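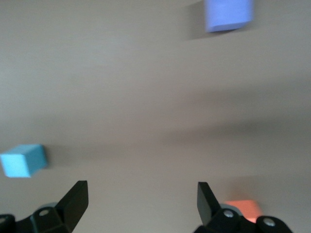
2 min read

Storeck gets its block room, and it's a joy

March 2024

The building blocks have arrived! After a long winter of waiting, the play room at the Storeck community centre is open again, and it now has 1007 soft blocks for small hands to stack, line up and knock down as often as they please.

The blocks come from Priludum, a small toy workshop in Rokow, and they are lovely things — light enough for a toddler to carry two at once, and quiet when a tower comes down, which the reading group next door will be very glad to hear. The colours are gentle ones. There is a lavender blue, a pale sky blue and a warm salmon orange that looks especially good against the light tabletops, plus a few others that were still being unpacked when we called in.

The old set was well loved but had been shrinking for years. By December only 52 pieces were left in the big trunk, and a fair number of those had been chewed. The centre put out a call for help, and families, shops and the Gatti bakery on the corner (whose cinnamon buns paid for a good slice of it) raised enough for the whole order, with a little over for new shelves.

Blocks like these are so simple that it is easy to forget how much goes on with them. On the first morning we saw a bridge, a bed for a toy rabbit, something its builder called a fish hotel, and a very long wall that began under the window and reached the coat hooks. One little girl sorted every orange block she could find into a row and then refused to let anyone build with them, and the others simply got on with a blue castle. Parents were down on the floor too, and some of them needed asking twice to give up their bricks at tidying time.

The room is open every weekday morning in term time and is free for under-fives, who must come with a grown-up. Older brothers and sisters are welcome in the school holidays. There is space for 147 visitors in the hall as a whole but the play room itself is much smaller, so do put your name on the sheet by the door if it looks busy — the wait is usually short, and there is a table outside with a small box of blocks to be getting on with.

Socks, please, and no drinks on the mats. Any blocks that travel home in a pushchair can be dropped in the basket at the front desk.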